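Clear tool box or pegboard for the laundry corner?

dunnyhill40
I've gone with a clear box for the tools. I can see the hammer and screwdriver without opening the lid – heaven. My partner reckons a pegboard would look nicer.

Kocabas_fan
Pegboard! Boxes turn into junk drawers. Mine had 38 odd screws in it by August.

zinhamshed
Disagree, I'd hate to drill those planks. Got my box at Dilter for $18 and love it. What colour's the trim, and is there room in the corner?

dunnyhill40
Light blue. Heaps of room, I reckon, have a look: 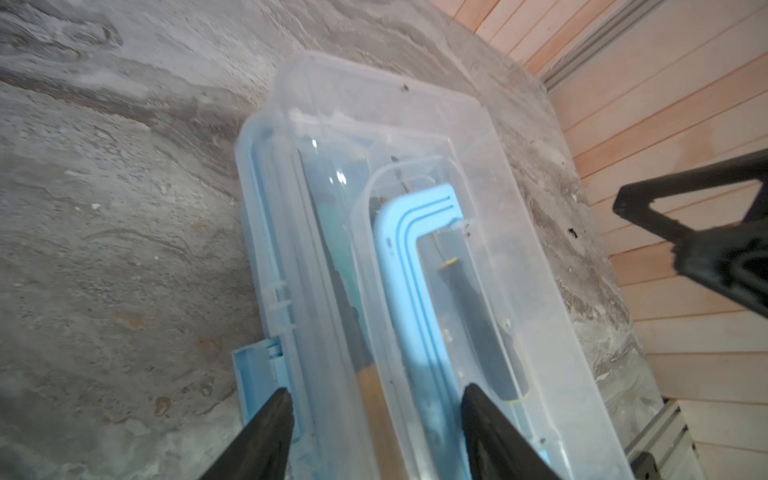
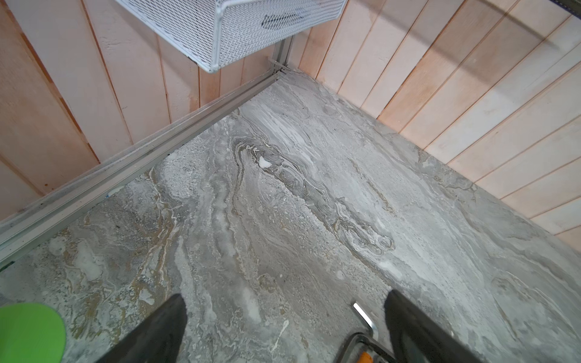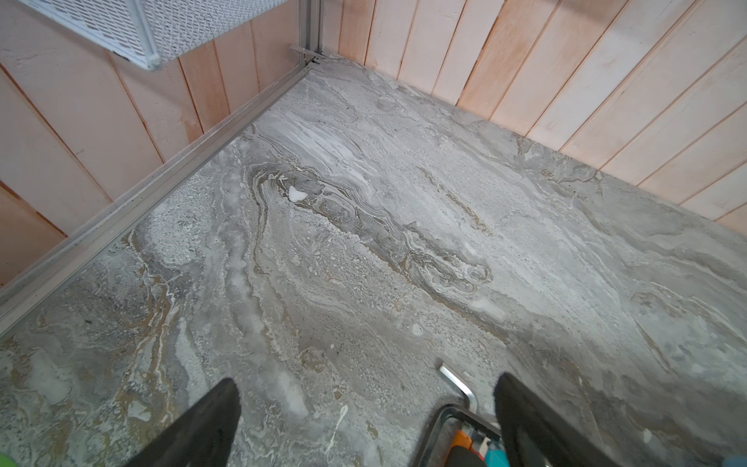

Tool box first, then the corner with the white mesh basket, twice.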